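Filed under: Automation > Hand units > Staffing
May – Roksolana Hutsuliak, Cuditz floor support

Ticket 3966. Porkport cell stops mid-shift, code 2.

14:10 – Gatex log shows 2,000 cycles since last regrease. Limit not reached.
14:25 – Finger joint re-zeroed, restarted. Same code.

Packers now clear their own stops, a job that used to go to maintenance. Two of them asked for written steps. 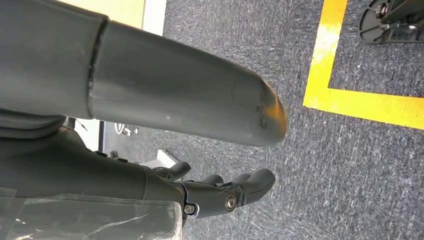

Reset rights stay with the shift lead until Quintana signs off the training sheet. Ticket open.

2 comments | 0 shares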